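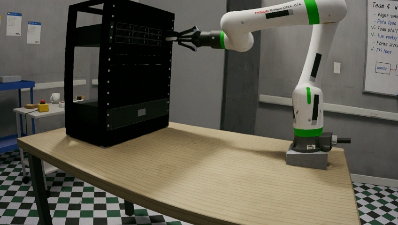
Simulationsansicht: CRX-5iA mit Mehrfingergreifer am oberen Einschub des Racks

Kursmaterial > Robotik-AG > Übungszellen > Perska

Perska ist die Übungszelle für Gruppen, die ihren Roboterarm erst einmal dort gegen das Rack fahren wollen, wo es nichts kostet. Geliefert werden Arm, Greifer, Tisch und Serverrack als Simulationsmodell, dazu 4 Aufgaben vom einfachen Anfahren bis zum Bestücken der Laufwerksschächte. Die letzte hat bisher fast 200 Versuche pro Team verschlungen, was Kursleiterin Hanna Makowska für pädagogisch wertvoll hält. Die Teams sehen das anders.

Im Wettbewerb Suvel zählt jeder saubere Einschub. Kollisionen werden protokolliert, Ausreden auch, aber nur im Freitextfeld.

Lizenz: eine Schule, zwei Kursjahre
Aufzeichnung: bis 1000 Läufe je Team
Voraussetzung: Grundkurs Fontes oder viel Geduld
Anmeldung für Suvel: bis Ende März über Flistport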